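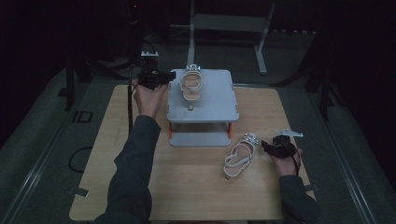 Sandal task, both grippers in hand. One sandal on the platform, the other on the table at the right.

September 11, 2021. Notebook, Esholm workshop. Written by Živko Kos.

The question for this week is the same one Prevora asked us in the spring: can a machine put away the shoes in a hallway yet? My short answer today is no, but I want to write down where exactly the no is.

We use the hand-held grippers, so the hand is already limited to what the robot will have: two jaws, open and close. If I cannot do a chore with these, then I should not expect Pinto to do it. I think this is a fair test and it costs less than breaking Pinto again.

Task as I wrote it on the board: take the pair of sandals, place one on the platform, place the second beside it, both toes in the same direction. Closing the buckle is a separate task and I did not mix them.

The first sandal is easy. With the left gripper I take it by the side of the sole and it comes up straight. The straps do not matter if I stay low. When I went for the straps I got a different result each time, the shoe swings and turns over, and then I need the second gripper only to stop it from swinging.

The second sandal is the hard one. When it lies tilted, the sole is not where I want to grasp it, and the thin strap goes between the jaws before the sole does. I lost a lot of time here. With my fingers I would push the strap away without thinking. With the gripper I must decide to push it, then open, then go back.

Times, by stopwatch: my best run took 5 minutes for the full list of positions, and the worst I stopped myself. Bare hands, same list, much less than one minute, I did not write the exact number, sorry.

We now have 515 runs with footwear in the Kistumau folder. Nearly 300 of them are closed shoes, which I think is too many. Closed shoes have a stiff heel and they forgive a bad grasp. If we train on this mix, Pinto will look good with sneakers and then fail at the first summer shoe. I propose that the next block is sandals only, with the starting position changed every run.

About the bigger question. In my opinion the grasping itself is close to good enough for a house. What is missing is the small correction after a bad grasp. A person makes this correction all the time and does not call it work. On the shop floor we can avoid it with a fixture, so that the part always arrives in the same position. In a hallway there is no fixture, and I do not know a family that will accept one.

Buckles: I tried only 4 times and closed none. One jaw must hold the strap end and the other must hold the buckle, and then there is no third thing to guide the pin. For now I would leave buckles out of the report to Prevora, or put them under a different heading - please tell me if you do not agree.

To do:
Move the left cable before the next session, it pulls on my wrist when I reach far.
Try softer pads on the right gripper.
Write the start positions on paper, I forget them.
Ask Prevora if "put away" means in a cabinet or only in a row. Their text can be read in both ways.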